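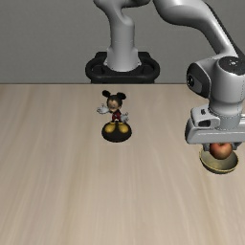
Mar 12, 2025
by Refilwe Zulu

I've been on the trial of Cistness for 13 days now and the renewal email has landed, so I'd better make up my mind. Cistness is the simulated tabletop package from Fliltau. You get an arm, a table, a library of objects, and a promise on the sales page that you can "rehearse any pick before you buy the hardware." It's $340 for the year after the trial ends. I don't own the hardware. I'm exactly the person that sentence is aimed at, and it made me suspicious right away.

The starter task is putting an apple in a bowl. I have nothing against apples in bowls, but I've watched enough vendor demos to know why they like fruit. An apple is close to round, it has no handle, and a gripper can come at it from nearly any side. If your package can't do an apple you don't have a package.

So I can't get very excited about the apple. What I wanted to find out was how much the thing lets you mess with the setup, and whether it tells you anything when you do.

Setup took an evening, most of it spent on a license key that the installer kept rejecting (you have to paste it without the dashes, and the manual has the dashes in). After that it was fine. The scene loads quickly, and the shadows are softer than I expected on my old machine. The wood grain goes streaky toward the near side of the table. I don't care about that, though someone training on camera views might.

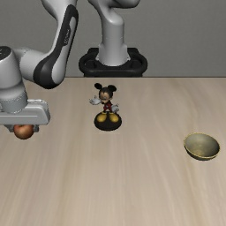

Apple in the gripper, Mickey in the middle, bowl empty on the right side.

My main complaint is the friction. Every object has a grip setting and the default is very generous. I left it alone for the first few days and thought I was a genius. Then I turned it down and started losing apples. Fliltau's own walkthrough never touches that slider, and I'd like to know what their success numbers look like with it anywhere else. I wrote to ask. The reply, 2 days later, was a link to the walkthrough.

Omid Zarei, who I used to share a bench with, thinks I'm being unfair. His view is that any simulator flatters you out of the box and it's your job to make it mean. Maybe so. But he isn't being asked for $340, and the sales page doesn't say "rehearse any pick, once you've gone through the settings and undone our optimism."

The other thing is resets. When a run goes wrong you go back to the start, the apple goes back to its place on the table, and your log of the failed run is gone unless you remembered to save it first. I want the failures! They're the only part I can learn from.

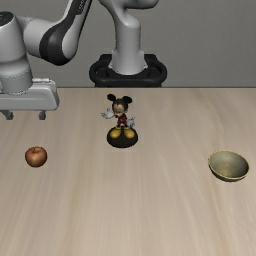 Would I pay for it?

Not at the yearly price. There's a monthly plan buried in the account page and I might take one month of that, turn the grip down, and see if I can get 5 clean runs in a row with an object that has a handle. Denura is supposed to have a rival package out in August – I'll believe it when there's a download button. Until then I'm letting the trial lapse, and I've asked Fliltau again about the slider.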